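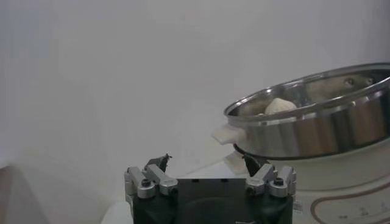 Skavov open day, 19/06/2023

A day out at the Skavov paper mill

I've wanted to see paper being made by hand ever since I bought a Jarkus notebook in a sale and found a little slip in the back saying where the pages came from. Skavov only opens its doors to visitors twice a year, and I missed the April one, so when the summer date came up I booked the same evening.

Getting there is easy enough if you don't mind a slow bus. The 391 from Plokano drops you at the bottom of the mill lane, and then it's a ten minute walk uphill beside the stream. You can hear the weir well before you see the buildings!

The tour

We were split into groups at the gate and given aprons, which I took as a very good sign. Ours started in the rag loft, up a steep wooden stair, where bales of old cotton and linen are sorted by hand. Buttons and zips have to come off first (there's a huge jar of buttons on the windowsill and I could happily have spent an hour going through it). After that the rags are cut small and go down a chute to the beaters.

The beater room is loud and wet and smells a bit like a laundry. The rags go round and round in a long oval tub of water until they've turned into something like thin porridge. Our guide let us put a hand in the bucket of finished pulp, and it is the softest stuff, you can hardly feel where the water stops and the fibre starts.

Then the vat house, the best part by a mile. There are six vats, and the papermaker dips a mould in, lifts it level, gives it one quick shake each way and there's a sheet. It takes a few seconds. A good day brings over 2000 sheets off the vats between them, and each one is turned out onto a felt by hand. I watched the same movement again and again and still couldn't have told you how the pulp ended up so even.

We all got a go with a small mould. My first sheet had a hole in it the size of a plum, my second was thick at one end like a doorstop, and my third was just about a piece of paper. They press them for you, and you can take them home damp between two bits of card. Mine are drying under the dictionary as I write.

Upstairs again for the drying loft, which has shutters all down both sides and rows of ropes for the sheets to hang over. It was a breezy day and the whole room was rustling. I'd have paid the entry fee for that alone.

Lunch and the shop

Lunch was in the Queiroz tea room across the yard. Get there before one if you can. I had leek soup and a cheese scone, and then a second scone, and sat outside by the mill race with my boots off.

The shop sells offcuts by weight, so I came away with a fat bag of odd sizes and colours for very little, plus two sheets of a blue-grey made from old work shirts that I'm far too scared to write on.

If you're going

Wear shoes that can get wet. The loft stairs are steep and there's no lift, but the vat house and tea room are both on the ground floor. Take cash for the offcuts. The last bus back to Plokano leaves from the other side of the road, by the chapel wall.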